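Etgate Open Day Recordings

README, second revision
Maintained by Danuta Marciniak, Beltent
Last edited Thursday, December 26, 2024

What this is

A small set of wrist camera recordings made while the public watched. In November we opened the Etgate workshop for an afternoon, put an arm on a table with some fruit, and let visitors say what it should do next. We kept the recordings. This file is for whoever opens the folder later and wonders why the operator seems to change their mind so often. The operator did not. The visitors did.

It is a record of a demonstration, with all that implies. If you want clean, repeated, well-behaved episodes, use the Nosimitz set, which was collected on a quiet weekday with the door locked.

What is in the folder

recordings/ – one subfolder per episode, 40 in all
notes/ – my handwritten notes, typed up later, with the swearing taken out
requests.txt – what the visitor asked for, one line per episode
skip.txt – episodes you should leave out of training, with reasons
LICENSE – read it, it is short

Episode numbers follow the order of the afternoon. Episode 9 has a request line but the recording stops early. A child had found the emergency stop, which works very well.

The task

All episodes are teleoperated. A visitor made a request in their own words, the operator tried to carry it out, and the request went into requests.txt as spoken. We corrected spelling and nothing else. "Get the mango" is in there, and so is "no, the other one," which was clear enough if you were standing at the table. Anyone working on language should decide early what to do with those.

The requests lean heavily toward picking up. People will ask a robot to pick something up all afternoon and never once ask it to put the thing back. We did the putting back between episodes, by hand, and it was not recorded.

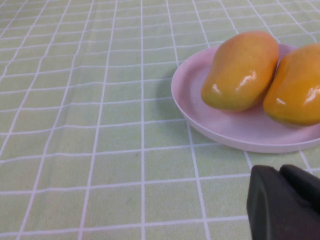 Wrist camera views from the open day, mangoes or mango and gripper in both. 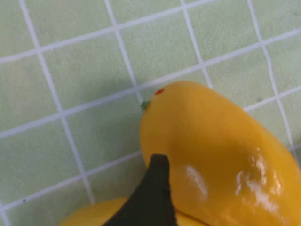 Data notes

Camera. The wrist view is the one to use. It moves with the arm, so whatever the operator is reaching for tends to slide out of view at the side or the bottom at the moment you care about most. Half a mango is still a mango, and your detector will have to make peace with that.

Gripper. It is dark and it comes in from the bottom of the picture. Against the pale green it is easy to pick out. Once it is in front of the fruit it hides part of what it is reaching for, so please don't judge a grasp from a single picture. The recordings have gripper position in them for that reason.

Background. Pale green with a white grid. I chose it in a shop because I thought a regular pattern would help people judge distance. Then I watched the white lines bend wherever the surface wasn't flat. Do not use the grid for calibration. Kratochvíl tried, sent me a very polite message, and then sent me a less polite one.

Highlights. The mangoes are shiny and the light picks out bright white patches on them. These move when the camera moves. If your color threshold is tight, you will find holes in your fruit.

Plate. Pale pink, shallow, raised rim. The rim matters. Coming in low from the side, the gripper meets the rim before it meets the mango, and the requests that started on the plate took longer for this reason. The notes say so several times, in several moods.

Known problems

Requests overlap. Two visitors sometimes spoke at once and we wrote down whoever was louder. This is a bias in the data and I don't know how you would correct for it.

Operators changed. We had two people on the controls, and the second one had never driven this arm before lunch. You can see the handover in the speeds from episode 10 onward. I would treat the two parts as separate sets.

Applause. There is no audio, so you are spared it. The arm does pause for no visible reason after some good grasps, and that is an operator enjoying the moment. I have listed 5 of these in skip.txt. There are more that I was too kind to list.

Success labels. They were given by the crowd, by voice, and then checked by me against the recordings. Where we disagreed, I won.

How to cite

Use the folder name and the revision. If you publish something with it, send me a copy and I will print it out for the workshop wall – there is a gap next to the fire plan.

Changes since the first revision

Typed-up notes added
skip.txt now gives reasons
Removed a claim that the second operator was "experienced," after he read it and laughed
Fixed the episode order, which had been sorted so that 10 came before 9

Still to do

Merge the two request spellings of "mango." Ask Kratochvíl whether he wants his name on the calibration warning. Iron the cloth before the next open day, if there is one.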